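Saturday, too late to be up

Print this | E-mail this

Well, I did it, I signed up for the choir. Fouzia Mughal has been after me since the summer (she sings alto and is shameless about recruiting) and today she drove me over to Wullmont herself so I couldn't chicken out at the door. I haven't sung in front of anybody since high school!

We did scales for what felt like an hour and then a Dutch carol that Els Van Wijk, the director, learned from her grandmother. I got the vowels wrong every single time. Els just smiled and made me do it again, slower. The December concert is at the old Prakley hall, which seats 400, and I'm trying very hard not to think about that number.

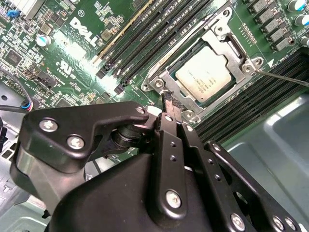
Processor and motherboard.

The computer can wait, though, because I have nine songs to learn and I only really know two. Fouzia gave me her old folder, all coffee rings and pencil marks, with "BREATHE" written in capitals on practically every page. I tried the carol in the kitchen tonight while the soup was on and the dog got up and left the room. Fair enough.

My throat is scratchy now and I'm on my second mug of tea with honey. Next rehearsal I'm bringing cough drops and sitting behind somebody tall.

3 comments | 5 shares

Back to top | Contact me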